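Cadodine Wrist Recording Kit

Sold by Dorell, price on request

I wrote this page myself, so forgive the rambling! The Cadodine kit is what we use every day to collect demonstrations for the grasping models, and after plenty of emails asking what's in the box I figured I'd put it all in one place.

You get the wrist mount, a wide-view camera already fitted, 2 cables (one long, one short), the Polák clamp and a license for Ivside, our recording software. The clamp fits most wrists I've tried it on. If yours is an odd shape, send me a drawing before you order and I'll tell you straight whether it'll go on.

Recording is simple enough. You guide the arm through the task, press the pedal, and Ivside saves the video and the joint positions together as one episode. Press again to stop. Hold it down if you fumbled and want the episode thrown out (I do this a lot). Our own starter set for soft things, plush toys mostly, is 57 episodes, and I'd take those over a giant pile of sloppy ones any time.

Soft stuff is where I'd begin, by the way. It squashes, it fills up the view when you get in close, and your model needs to see plenty of that. Change where the toy sits between episodes, turn it upside down, come at it from the side. And leave the room as it is! Chairs, screens, cables on the floor, all fine. A model trained against a bare white wall gets confused the first time somebody moves a chair.

The pedal isn't included. Any USB pedal works, and the space bar does too if you have a free hand.

Weight matters on smaller arms, so check your payload with the gripper on. Shipping takes 18 days at the moment, a bit longer if you want the clamp drilled to your own pattern. Page updated Sep 25, 2025, new clamp screws now standard.

Customer comments

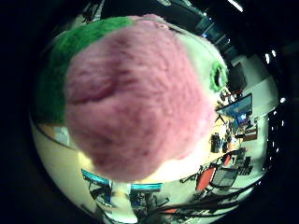 Parisa Zamani: Does Ivside let you trim the start of an episode later on? I always press the pedal too early and end up with a couple of seconds of the arm just sitting there. I'd hate to throw out a good grasp over that.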